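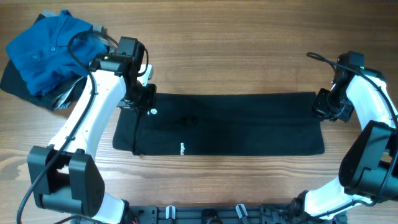
Chapter 2
Getting Seen: Galleries, Open Studios and the Working Artist

Most painters finish their training knowing how to make a picture and very little about how one gets to a buyer. This chapter covers the ordinary routes by which paintings leave the studio. It deals with commercial galleries, cooperative galleries, open studio events and direct sales, in that order. Contracts are touched on only briefly and are treated in full later in the book.

After reading the chapter, you should be able to explain how consignment works, work out what an artist receives from a sale, and prepare an inventory sheet that a gallery can use.

Key terms: consignment, commission, retail price, inventory sheet, representation, exclusivity, cooperative gallery

2.1 Two Ways of Selling to a Gallery

A gallery can get hold of a painting in one of two ways. It can buy the work outright, or it can take the work on consignment. Outright purchase is simple. The gallery pays the artist, owns the painting and may price it as it likes. It is also uncommon, especially for artists without a long sales record, as the gallery carries all of the risk.

Under consignment, the artist still owns the painting while it hangs on the gallery wall. The gallery shows it, talks to visitors about it and handles the sale. When it sells, the gallery keeps an agreed share of the price, called the commission, and sends the rest to the artist. If it does not sell by the end of the agreed period, it goes back to the studio.

Commission is normally stated as a percentage of the retail price. Students often make the mistake of setting a studio price first and assuming the gallery will add its share on top. A buyer who finds the same landscape at one price in the gallery and a lower one on the artist's website will usually complain to the gallery, and the gallery will complain to the artist. Set one retail price and use it everywhere.

2.2 A Small Case: The Praltura Gallery

Praltura is a small gallery in the town of Oker. It shows landscape and marine painting, mostly in oil, and rents a single ground-floor room with a storage area behind it. Each September it holds a group show. Last year's show drew over 200 visitors, and the gallery sold two paintings on opening night.

One of those two was priced at $200. The commission was 50 percent, so the artist received $100. The frame and the delivery had been paid for by the artist and had to come out of that amount. What was left did not cover much more than the paint and canvas. The artist had priced the work by looking at what friends charged, and had never written down the costs.

The gallery's records were in better order. Its inventory list had 183 entries, each with a title, medium, size, retail price and the date the work came in. When a buyer asked whether the same artist had anything larger, the staff could answer at once. Galleries depend on lists like this, and an artist who supplies the information in a usable form saves them a good deal of typing.

2.3 What Goes on an Inventory Sheet

An inventory sheet travels with every delivery of work. Two copies are signed, one for the gallery and one for the artist. Give the painting's size without the frame, height first, and add the framed size on a separate line. State the medium and the support – "oil on linen," for example, and not simply "oil." Use the title exactly as it is written on the back of the painting.

Artists who produce many small works often switch to inventory software at some stage. Ginex and Mendoza are two programs used in the exercises for this book, but a plain spreadsheet will do for all of them.

Before You Read On

Choose a painting of your own, finished or nearly so. List every cost that went into it, including the frame and a fair figure for your hours. Set a retail price, subtract a 50 percent commission, and compare the result with your costs. Keep the sheet – you will need it for the exercise at the end of Section 2.5.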